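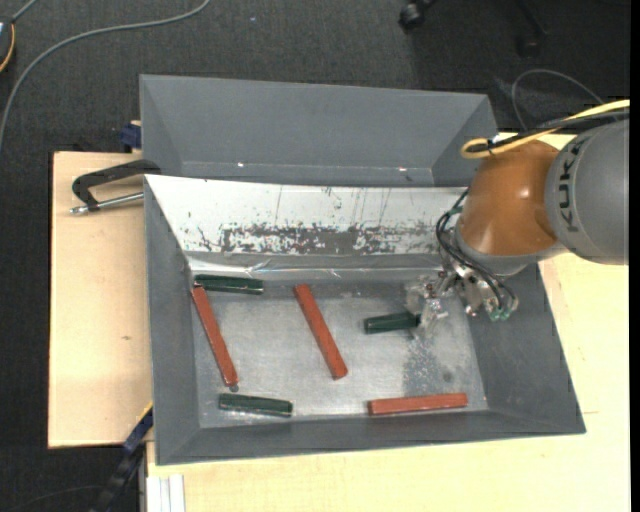

Vuritz, 19 septembre 2018

Sujet : Jouets en bois « naturels » à 100 euros, vous y croyez ?

iveta_d
Bonjour à tous. Ma belle-sœur veut offrir à mon fils le grand coffret de cubes Nirasby pour son anniversaire. Cent euros pour du bois peint. La boutique jure que c'est « 100 % naturel, teinté aux plantes, fabriqué à la main ». J'ai retourné la notice dans tous les sens : pas un mot sur l'essence du bois, ni sur la peinture, ni sur l'atelier. Quelqu'un a déjà acheté ? Je précise qu'il a quatorze mois et qu'il met tout à la bouche.

Brock R.
Acheté en janvier pour ma fille. Elle joue avec tous les jours, rien à redire. Les couleurs tiennent, les arêtes sont bien poncées. Oui c'est cher, mais mes parents ont encore les miens au grenier, alors que le plastique finit à la déchetterie.

nevzat_akgul
« Teinté aux plantes », je demande à voir. J'ai fait de la teinture végétale sur bois pendant des années. Un rouge vif et régulier d'un cube à l'autre, sans pigment minéral ni synthétique, bon courage. La garance donne de jolies choses mais ça varie d'une pièce à l'autre et ça pâlit derrière une vitre. Je ne dis pas que c'est dangereux, je dis que l'argument me paraît louche.

Brock R.
Ou alors ils ont une bonne recette et ils ne la donnent pas. Ça existe aussi.

nevzat_akgul
Une recette secrète pour un objet que les bébés sucent, non merci. Qu'ils publient le rapport d'essai et on en reparle.

alzbeta.ch
Iveta, regarde s'il y a une mention de la norme EN 71-3 (migration des éléments, c'est elle qui concerne les peintures). Le marquage CE seul ne m'impressionne pas beaucoup, dans la plupart des cas c'est le fabricant qui l'appose lui-même. Tu peux leur demander la déclaration de conformité par écrit. Leur façon de répondre t'en apprendra pas mal.

iveta_d
CE oui, EN 71-3 je ne vois rien. Je leur écris ce soir.

Tadeusz J.
Je vais être désagréable : « fabriqué à la main », j'ai du mal. J'ai travaillé chez un menuisier qui sortait jusqu'à 400 cubes par jour, et tout passait à la scie puis à la ponceuse. La main, c'était pour remplir les cartons. D'ailleurs ça ne rendait pas les cubes moins bons.

alzbeta.ch
D'accord avec Tadeusz sur ce point. Par contre je ne mettrais pas tout le monde dans le même sac. Dal Bello indique le hêtre, la provenance et le nom de la laque sur la boîte, pour un prix plus bas.

Brock R.
Dal Bello, les nôtres se sont écaillés en quelques mois. Comme quoi une belle étiquette…

alzbeta.ch
Lesquels ? Les vernis ou les laqués ? Chez nous les laqués n'ont pas bougé – et pourtant ils ont passé l'été sur la terrasse.

Brock R.
Les verts. Laqués, je crois. Je n'ai plus la boîte.

nevzat_akgul
Sinon, des chutes de hêtre non traitées, du papier de verre grain 150 et une après-midi. Pas de peinture, pas de question.

iveta_d
Nevzat, je n'ai ni scie ni après-midi :)
Réponse de Nirasby, reçue plus vite que prévu : « Nos produits respectent les normes en vigueur et l'amour du bois. » Pas de document joint. J'ai relancé en citant la norme.

Tadeusz J.
L'amour du bois, c'est quelle directive ?

alzbeta.ch
Tant que tu n'as pas le papier, je demanderais à ta belle-sœur d'attendre, ou de garder le ticket de caisse.

iveta_d
Elle l'a déjà commandé. Le coffret reste fermé jusqu'à leur réponse, je vous tiens au courant.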